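**Gripper build, the long thread** (August 17, 2020)

1/ Right. Back in the shared workshop at Sturkirlow, bench by the window, tea going cold. Arm is on its feet again after the shoulder joint sulked for most of last month. Posting as I go so sorry if this is bitty.

2/ For anyone new: home-built arm, two-finger gripper, small camera at the wrist. Called Barkley. Job is laying and clearing a table, eventually. Eventually doing a lot of work in that sentence.

3/ New fingers first. Old ones were smooth and let go of everything. Cutlery especially. Forks just slid out sideways, very sad to watch.

4/ So — black rubbery skin, rough finish. Cast at home in the kitchen, which went down well. Pitted a bit where the bubbles didn't come out. Thilini Khan says leave the pits, more to grab with. Leaving the pits.

5/ Second batch I banged the mould on the worktop before it set and got a smoother face. Grips worse! Went back to batch one. Make of that what you like

6/ Closing force. Was 66 in my settings file, units are mine and mean nothing to anyone else. Fine on a mug handle, cracked a plastic fork straight across. Brought it down in steps till the fork lived.

7/ Somebody asked why not a force sensor. Money. Also the motor current tells you a fair bit if you smooth it, and I'd already written that part, so.

8/ Sze-wing Tam has rewritten the close routine so it creeps for the last 2 mm. Before that it snapped shut like a mousetrap. Much calmer to stand next to now.

9/ Lesson from last night: tie your cables BEFORE you run the wrist through its full turn. Pulled a connector clean out of the board. Blamed the code for an hour. Wasnt the code.

10/ Replacement connector from Lokatmont, came in a box you could post a cat in. Soldered, tugged, tugged again, fine.

11/ Software bit, skip if bored. Wrist camera feeds a little program I've named Yen, it looks for edges and guesses where the middle of the thing is. Good on anything with a solid colour. Clear plastic is another matter — it sees whatever's behind, draws a box round that and looks pleased with itself.

12/ Tried a darker cloth. Better. Tried moving the lamp lower and off to one side so the rims light up. Better again. Lamp is now held up by a bulldog clip and hope.

13/ @ the person asking about suction cups: yes, thought about it. Spoons aren't flat. Next.

14/ Also no, I'm not selling kits. Files go up in September once the mounting plate has stopped changing shape every weekend. If you print the fingers' backing plates, go thicker than you think, mine flexed and then I thought the motor was slipping.

15/ Things still wrong:
- elbow buzzes at slow speed
- homing is off by a hair every third or fourth start, no idea
- emergency stop is in reach of my left hand only and I'm right handed
- need a longer USB lead agian

16/ Moving the stop button tonight before anything else. Should have been the first job tbh.

17/ Clear plastic spoon in the fingers, bowl up, on the tilt. It's the piece of cutlery I've been dreading since we started. Going to grab a sandwich, then see about the elbow. More later if the buzzing doesn't finish me off
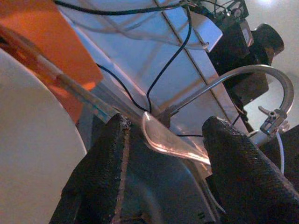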